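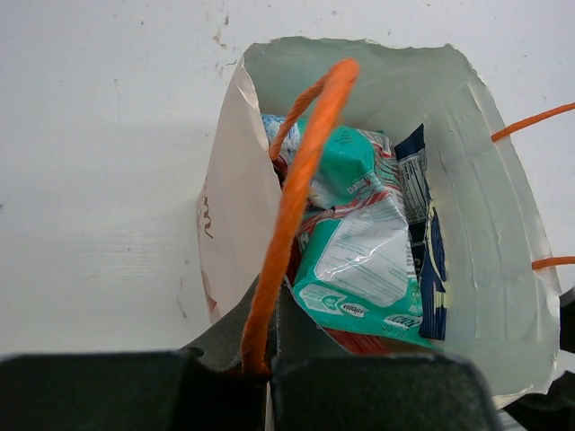

Step 3. Lift the bag by one handle

Paper bags with rope handles are a fair test of whether an arm can put groceries away. The rope bends, the paper creases, and the packets inside slide around.

Stand the bag on a plain white surface with its mouth open. Leave the snack packets in a pile. Bring the gripper in from above and close it low on the near rope, with the loop standing up over the bag.

Set the closing force to 8 in the Ternon panel. At 2 the rope slipped on our arm.

Raise the arm slowly and stop as soon as the base leaves the table. If the bag tilts, lower it and grip again. Do not try to catch the second handle yet — that needs two arms, and step 5 covers it.

Step 4. Log the run

Write down the grip point and whether the bag tilted. Vilém Charvát keeps our sheet, and it stands at 301 runs. Shiny film is the main trouble when you move on to taking packets out, so note any glare on the wrappers.

Can it do the chore yet? Lifting, yes, on most tries. Unpacking a full bag without a person nearby, no. Plan to stay within reach of the stop button.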